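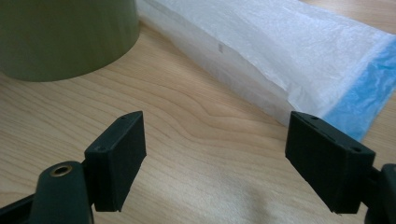
Selon Blandine Millet, le papier de soie froissé ne protège rien du tout, il rassure celui qui emballe. Je n'irais pas jusque-là, mais je demande à voir.

Décembre, 16 h 10, table claire. Reprise des essais d'emballage pour Jirance. Le paquet long est en papier blanc, avec du plastique bleu à un bout. Le cylindre vert olive reste à côté, à ranger plus tard.

Masse relevée ce matin : 475 g emballé. La fiche annonce 10 g de papier, chiffre recopié d'une fiche Rustville que je n'ai jamais réussi à retrouver. À repeser.

Séverine tient au blanc parce que « ça fait soigné ». Admettons. Le lot 108 était soigné aussi et deux pièces sont revenues ébréchées. Dirceu accuse le transporteur, comme toujours. Moi je regarderais plutôt les extrémités, où le papier se tasse dès qu'on serre.

Le plastique bleu tient peut-être mieux. Un seul essai, donc je n'en conclus rien.

À faire :
- refaire un paquet sans plastique, même longueur
- demander à Sandrine s'il reste du kraft (réf. 713)
- ne pas poncer la table avant la fin de la série, le vernis va très bien comme il est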